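Levico retail supply -- progress note for March

To: Lourenço Antunes
From: Junpei Ebihara

Quick one, sorry, billing run is tonight. Gas switching is mostly on track. We moved 80 small business accounts off the old Prokari tariff onto the fixed rate, all meter reads in, 6 of them still disputed. Two are bakeries on the same street with their meter numbers swapped. Fix is with the network company, no date yet.

Electricity side slower. Mota hasn't signed the wholesale top-up for summer, so we are buying short and paying for it. I asked for terms again, got the same PDF back.

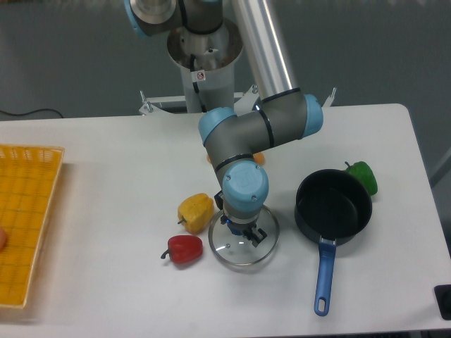 Customer letters next. The renewal letter went through four drafts and legal still wants the exit fee moved to page one, fine by me. The cooking-gas leaflet goes out with it -- same advice as last year, lid on the pot, and a clear glass one like this with the knob on top lets people check the food without lifting it. Print quote is in, slightly over. Will need your ok on that before the end of the month.

Vasulex (the new billing system) -- test invoices match for gas, not for electricity. Standing charge gets added twice when a customer moves house mid-month. They say patch is coming. I would not go live untill we see it run on a full month of real accounts.

Spend: under on staff, over on wholesale, see sheet. Call center backlog is down to some six days. Still too long.

Need from you: Mota decision, print ok, and a name for who signs off the Vasulex test.

Junpei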